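Suture practice kit from Zurora: notes after the first loan

2021-04-04

The training room at Plargate has had the Zurora suture kit on loan, and Ermira Yordanov asked for a short write-up before the loan list opens to the other sites. The kit is sold for teams who already have a surgical robot and want something to sew on between courses. It doesn't include instruments, thread or a robot. You get a tray, a clamp frame that bolts to the table, a small wrist camera with its own recorder, and a licence for the playback software.

The price is 591 for the tray and frame together. The camera is extra and is leased through Starkunico, who also handle repairs. Kastriot Mujić has the quote if your department wants to see the full breakdown, including delivery.

Setting up took longer than the leaflet says. The clamp frame is fine, but the camera bracket has two screws that are awkward to reach once the instrument is in place, so fit the bracket first. The lead to the recorder is short. We moved the recorder on to a stool next to the cart and left it there.

Damir Matić and Eleni Omerović did most of the sewing. Both have used the robot before, Eleni a good deal more than Damir. They worked through the exercises in the booklet, which start with single knotted stitches along a cut and go on to a running stitch. The booklet is clear on where to place the needle and rather thin on how to manage the thread afterwards. Damir's view is that a long tail is the thing that slows him down most, and he would like a page on it. Eleni would like larger drawings.

The wrist camera is the part people asked about. It rides close to the instrument and gives a view you don't get from the main scope, with the jaws and the nearest stitches large on the screen.

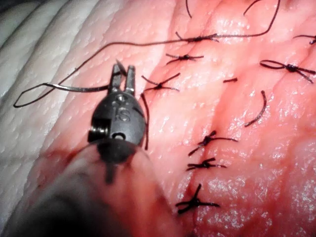 The playback software lets you put two recordings side by side and step through them slowly. It was useful for going over a session with a trainer, less so for working alone, as there is no scoring and no way to add notes to a clip. Zurora say notes are planned for the July update. Export works, but the files are big and our shared drive complained after the second day.

The recorder holds 3,000 clips according to the label. We came nowhere near that. It does need to be shut down from the menu, and pulling the plug lost us one morning's recordings.

Milovan Berisha compared the kit with the older Karagiannis frame still kept in the store. The Karagiannis one is heavier and grips better, but it has no camera mount and spare clamps are hard to get now.

Loans are for 5 working days and each site can book up to 3 in a row. Send requests to Ermira with the name of the person who will sign for the camera. Please return the booklet with the kit, as we only have the one copy.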